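Clunico busca participantes para las sesiones de doblado y cuidado de textiles en cocina

10 Apr 2023
Por el equipo de coordinación, Clunico

Clunico abre una convocatoria para personas que quieran participar en nuestras sesiones de doblado, tendido y guardado de textiles del hogar. Las sesiones se hacen en la cocina de Trodham, en el edificio Van Dusen, planta baja. Es un trabajo remunerado por sesión, de pocas horas, y no pide experiencia profesional anterior. Buscamos personas que en su casa ya hacen estas tareas y que las hacen con paciencia.

El motivo de la convocatoria es sencillo. Estamos preparando una guía práctica, con el nombre Stirby, sobre cómo las personas manejan las telas ligeras en espacios pequeños: muselinas, paños de cocina, mantas de bebé, manteles finos. Hemos leído muchos consejos sobre cómo doblar una toalla, pero muy pocos sobre qué hacer con una tela blanda que se arruga sola y que no tiene esquinas firmes. Queremos aprender de la manera en que lo hace la gente, con sus costumbres y también con sus errores.

Qué va a hacer usted

Cada participante trabaja de pie, junto a una mesa, en una cocina normal y completa. Le damos una tela cada vez y una instrucción corta, por ejemplo: extender la tela sobre la mesa, alisarla con las manos, doblarla por la mitad, doblarla en cuatro, enrollarla, colgarla del borde o guardarla en un cajón. Después la tela se abre otra vez y se repite la tarea, o se cambia por otra tela.

No hay una manera correcta. Si usted dobla primero a lo largo, doble a lo largo. Si en su familia las muselinas se guardan en rollo, nos interesa mucho el rollo. Solamente pedimos que termine cada doblado antes de empezar el siguiente y que no corrija el trabajo de otra persona cuando la sesión es en pareja.

Entre una serie y otra hay una pausa. En la pausa puede sentarse, tomar agua o té y escribir en la hoja lo que le ha parecido difícil. Estas notas son muy importantes para nosotros, más que la velocidad.

Las telas

La mayoría de las telas de esta temporada son muselinas infantiles. Las hemos elegido por una razón práctica: el tejido tiene relieve, se encoge un poco sobre sí mismo y hace difícil encontrar el borde. Varias son estampadas y esto cambia la manera de doblar, aunque al principio no lo creíamos. Hay personas que buscan que un animal del dibujo quede arriba, centrado, y doblan tres veces hasta conseguirlo. Otras no miran el dibujo. En una muselina blanca con jirafas, tractores y arbolitos, el estampado sirve también para orientarse — se puede decir «la esquina del tractor» y todo el mundo entiende de qué lado hablamos. 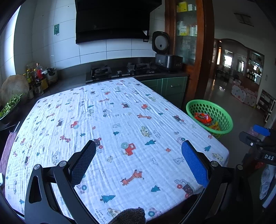
También trabajamos con paños de algodón liso y con servilletas, que resultan más fáciles y se usan para empezar. Si tiene alergia a algún detergente, díganos el nombre en la solicitud y lavaremos su juego de telas con otro producto. No hace falta que traiga nada de su casa, pero si tiene un paño viejo con el que está cómodo, puede traerlo y lo incluimos en una serie.

La cocina y la mesa

La mesa se queda siempre en el mismo lugar, delante de la encimera. Pedimos que no se deje ninguna tela encima de la encimera ni cerca de la placa de gas, tampoco un momento. Durante la sesión no se cocina. Los botes de condimentos y las ollas que haya en la cocina son de uso común y no se mueven sin preguntar.

La altura de la mesa no se puede regular. Si usted necesita trabajar sentado, indíquelo en la solicitud y preparamos una silla adecuada. La entrada del edificio no tiene escalones, y el baño está en el mismo pasillo.

A quién buscamos

— Personas mayores de edad, de cualquier profesión o sin profesión.
— Que puedan estar de pie o sentadas junto a una mesa durante la sesión, con las pausas.
— Que entiendan instrucciones sencillas en español. No es necesario hablarlo perfectamente; en el equipo tampoco lo hablamos todos perfectamente.
— Que puedan venir por lo menos a tres sesiones. Una sola sesión nos ayuda poco, porque en la primera casi todos doblan con demasiado cuidado.

Nos gustaría especialmente recibir solicitudes de personas zurdas, de personas con las manos muy grandes o muy pequeñas y de personas que cuidan o han cuidado bebés. Abuelas y abuelos son muy bienvenidos. No aceptamos, por ahora, a personas que trabajan en tiendas de ropa o en lavandería industrial, que ya tienen un método aprendido y para quienes haremos otra convocatoria en December, si el presupuesto lo permite.

Condiciones

Hay 11 plazas. Cada participante recibe 300 euros por el ciclo de tres sesiones, o 400 euros si acepta hacer también la sesión adicional en pareja. El pago se hace por transferencia después de la última sesión. Si una persona deja el ciclo antes del final, se le paga la parte que ha hecho.

Los horarios son de mañana o de primera hora de la tarde, y se acuerdan con cada persona. Si tiene que cambiar una cita, le pedimos que avise el día anterior. Entendemos que con niños en casa esto no siempre es posible.

Cómo solicitar

Escriba a la coordinación de Clunico con la referencia 2891 en el asunto. En el mensaje indique su nombre, un teléfono, las horas en que puede venir y si es diestro o zurdo. Añada también unas líneas sobre cómo se doblan y dónde se guardan las telas en su casa. No corregimos la ortografía y no hace falta enviar currículum.

Contestamos a todas las solicitudes, también a las que no podemos aceptar. Las personas seleccionadas reciben por correo la dirección exacta, el plano de la entrada y la hoja de consentimiento, que se puede leer con calma y firmar el primer día. Quien no quiera firmar algún punto puede hablarlo con nosotros antes de empezar.

Convocatorias relacionadas

Ordenar un cajón de cubiertos: sesiones en Trodham
Ayudante de lavado y planchado, media jornada
Stirby: preguntas frecuentes para participantes
Sala de costura Van Dusen, normas de uso

© Clunico. Todos los derechos reservados. Contacto | Aviso legal | Volver arriba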